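What Is Metal?

Trekstead Junior Library > Materials > Metals
Last updated October 17, 2020

You probably touched metal before breakfast today. Door handles, faucets, zippers, keys and spoons are often made of it. There is metal inside phones and light switches too, where you can't see it.

Metal is a kind of material. Wood, glass, plastic and cloth are other kinds. Scientists know of many different metals. Iron, copper, gold, silver, tin, zinc and aluminum are the names you will hear most often.

What are metals like?

Most metals have some things in common.

They are shiny when they are clean and polished. If you scratch an old, dull piece of copper, you will see a bright line where the scratch is.

They can be bent or hammered without shattering. Hit a piece of glass with a hammer and it breaks. Hit a piece of copper and it gets flatter. Gold can be hammered into sheets so thin that a puff of breath will blow them away.

They let heat pass through them easily. A metal spoon left in hot soup soon gets hot at the top end, but a wooden spoon does not. This is why many pots have metal bottoms and plastic or wooden handles.

They let electricity pass through them. The wires that carry electricity around a house are usually copper, with plastic wrapped around the outside to keep people safe.

Most metals are solid at room temperature. Mercury is different. It is a liquid, and it used to be put in thermometers. Mercury is poisonous, so most thermometers now use something else.

Where does metal come from?

Most metal comes out of the ground. It is usually mixed up with rock. Rock that has enough metal in it to be worth digging up is called ore.

Ore doesn't look much like metal. Iron ore is often reddish and crumbly, and you could walk past a lump of it without noticing. To get the metal out, the ore is crushed and then heated in a very hot furnace with other materials. This is called smelting. The leftover rocky part is called slag.

Aluminum is made another way. Its ore is called bauxite. A white powder is taken out of the bauxite, and then a strong electric current is used to get the aluminum out of the powder. This takes a lot of electricity, so aluminum factories are often built near big power plants or dams.

A few metals can be found on their own. Gold is one. People have picked up nuggets of gold in streams for thousands of years.

How is metal shaped?

There are several ways to turn a lump of metal into something useful.

Casting means melting the metal and pouring it into a hollow shape called a mold. When the metal cools, it goes hard and keeps the shape of the mold. Bells are made by casting.

Forging means heating metal until it is soft and hammering or pressing it into shape. Horseshoes are made by forging.

Rolling means squeezing metal between heavy rollers until it is a long, flat sheet.

Pressing means pushing a sheet of metal into a shape with a machine. Many drink cans begin as a flat circle of aluminum. A machine pushes the circle into a cup shape, and then the sides are stretched until they are tall and thin. The lid is a separate piece, and it goes on after the can is filled.

Drawing means pulling metal through a small hole to make it long and thin. Wire is made by drawing. 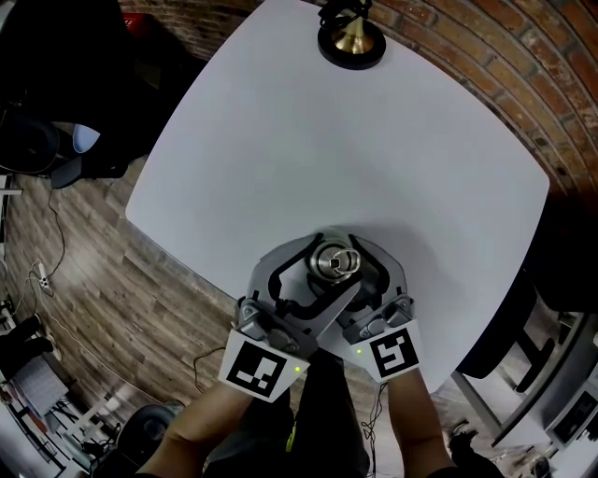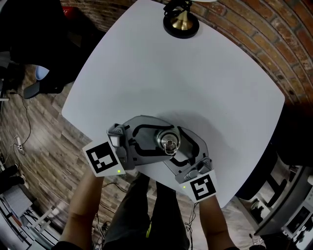
Photos: El Khatib Picture Library

What is an alloy?

Sometimes one metal is not quite right for the job. Pure iron is fairly soft. Pure gold bends so easily that a ring made from it would soon lose its shape. People solve this by melting a metal and mixing something else into it. The mixture is called an alloy.

Here are some alloys you may know:

Steel is iron with a little carbon in it. It is much stronger than pure iron. Bridges, trucks and tall buildings are made with steel.

Stainless steel has chromium in it as well. It does not rust easily, so it is good for forks, sinks and cooking pots.

Brass is copper mixed with zinc. It is yellow and shiny. Trumpets are made of brass, and so are many door knobs.

Bronze is usually copper mixed with tin. People were making bronze tools long before they learned to make iron ones. That time in history is called the Bronze Age.

Why does iron rust?

Iron turns into rust when water and oxygen get to it. Oxygen is one of the gases in the air. Rust is reddish brown and flaky. It is weaker than iron, so a rusty chain may snap. Salt makes rusting faster. Cars near the ocean often rust sooner than cars in dry places.

Paint, oil or a thin coat of another metal can keep the air and water away. Food cans are often made of steel with a very thin layer of tin on them, and this is why people still call them tin cans.

Copper does not rust, but it does change color. Old copper roofs turn green.

A town that made metal things

The Miker foundry opened in the town of Nunport in 1816. A foundry is a place where metal is melted and cast. At first it made stove doors and cooking pots. Later it made bells for schools and ships. At its busiest it had 62 workers.

The biggest bell still in Nunport is made of bronze and weighs almost 262 pounds. It hangs in the old school and is rung every November, when the town remembers the workers. The bell has turned dark brown on the outside, except for a bright patch where the clapper hits it.

Can metal be used again?

Yes. Metal can be melted down and made into something new, and this can be done over and over. Recycling an aluminum can uses much less energy than making aluminum from bauxite.

At a recycling center, big magnets pull out the steel. Aluminum does not stick to a magnet, so it has to be sorted with a different machine.

Try it yourself

You will need a fridge magnet, a steel paper clip, a piece of aluminum foil and a penny.

Touch the magnet to each one. The paper clip should stick. The foil and the penny should not, unless the penny is a wartime steel one. Iron, nickel and cobalt are the common metals that a magnet pulls on. Keep the magnet away from phones, computers and bank cards.

Words to know

Alloy: a metal with something else mixed into it
Furnace: a very hot oven for melting or heating materials
Mold: a hollow shape that melted metal is poured into
Ore: rock with metal in it
Slag: the waste left over from smelting

Next page: What Is Glass?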